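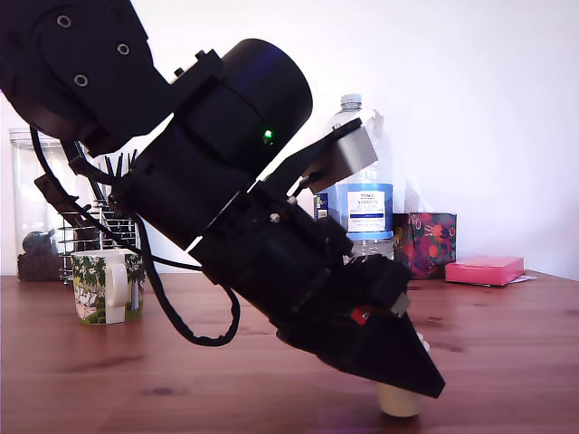
*Last changed: 4 October 2020*

**Winholm castings: progress note for Domenica Eder**

Of the 753 brass valve bodies ordered for Clitow, 56 are machined and have passed inspection. The rest are waiting on the second die, which came back from Wunwood in August with a beautifully polished fault in the same place as before. It has gone back again, and must know the road by now.

Threads are holding to drawing. Sala asked for 100 samples, then changed the drawing, so they now own 100 handsome paperweights, invoiced.

Spending is within the grant, mainly on account of the die maker not having dared to send a bill.

Next: first parts off the corrected die, then plating trials. Wenceslao Ayala would like a decision on the plating supplier before the present one retires, which he puts at 2031.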